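The Clear Desk and Other Promises
Speaker notes, October version (the long one, with the Govach numbers put back in)

Slide 1. Title
Wait for the door to close. Start with the rule itself, read out flat: "All work surfaces must be free of personal and work items when not in use." Ask who has one like it where they work. Most hands go up. Ask who has read past the first page of theirs.
Say up front that I have no quarrel with tidy people. My quarrel is with the claims made for tidiness, and with the invoices that come with them.

Slide 2. What the sellers say
Three claims turn up in nearly every brochure:
People think better at an empty desk.
An empty desk protects confidential papers.
Shared empty desks save floor space.
Take them in reverse order, easiest first. The third is arithmetic and I give it to them. If people come in on different days you need fewer desks. You could say the same of chairs and mugs. It tells us nothing about whether the work gets better.
The second is half true. Paper left out overnight is a risk. So is paper in a drawer with the key in it. Pause here, people laugh.
Spend the rest of the talk on the first claim.

Slide 3. Where the thinking claim comes from
The Jusano brochure says staff are "up to 3 times more focused" at a clear desk. Stop on "up to." Zero is also up to three.
I wrote and asked for the source. I got a second brochure. I asked again and was pointed to a survey of 328 office workers, all of whom had already bought the Halterari storage system or worked for someone who had. The question was "Do you feel more focused since the change?" There was no comparison group, no before measure, and no box for "no difference."
Do not be snide on this slide. It went badly in Cárdenas. Just read the question out and let them hear it.

Slide 4. What a clear desk looks like
Leave this up while I talk and don't point at anything. The question for the room is whether a white top makes them feel like working. Take two or three answers.

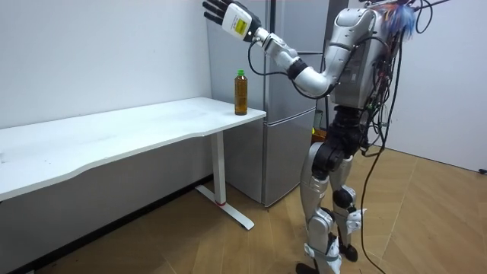
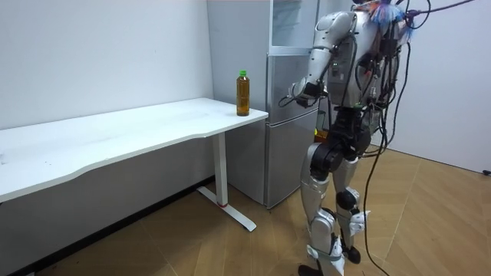
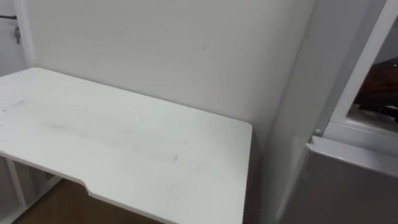
A white desk in all three. The bottle with the green cap is in the second one, and under a strict policy it would be a violation. The smudges on the third would not be, as far as I can tell from the wording. Most policies have plenty to say about objects and nothing about wiping.

Slide 5. The Govach trial
This is the best evidence anyone has shown me in favor, so give it proper time.
The Govach office cleared every desk on one floor and left the other floor alone. They logged 1,457 help requests over the trial and timed how long each took to close. The clear floor was faster.
Now the problems. The clear floor also got new screens the same month. The team leads picked which floor went first, and they picked the floor that wanted it. And the gap shrank every week until the trial ended, which happened earlier than planned.
My guess is that people work a bit faster for a while after you change something and watch them. I can't prove that from these numbers either, and I should say so before someone in the back row does.

Slide 6. Where the stuff goes
Ask the room: when your desk was cleared, where did the things go? Usual answers are the car, the locker, the windowsill, a tote bag under the chair.
Nobody's pile got smaller. It moved, and now it takes a few minutes to fetch and a few minutes to put away. I have yet to see a brochure that subtracts those minutes.
If time is short, cut the tote bag story.

Slide 7. The things I would accept
I get asked what would change my mind. Have this ready and keep it concrete.
Floors chosen by coin toss. Nothing else changed at the same time. A result decided on beforehand, such as errors or finished jobs, and no questions about feelings. A trial that runs long enough for the novelty to wear off. Setup and pack-away time counted as work.
I would read that study with interest. If it came out for the empty desk I would clear mine, with some grumbling.

Slide 8. What to ask on Monday's equivalent, whenever your policy review is
(Reword this title, it reads badly.)
Who measured it? Compared with what? Who paid? What happens to a person who leaves a notebook out?
The last one gets the most useful answers. In some places it is a sticky note. In others the notebook goes in a bin bag.

Questions
Someone will quote "100 percent of users would recommend." Ask how many users.
Someone will say a messy desk means a creative mind. Be just as hard on that one. The evidence is no better and I have let it slide before because the audience liked it.
Handouts are by the coffee. Take the clicker back to the front desk.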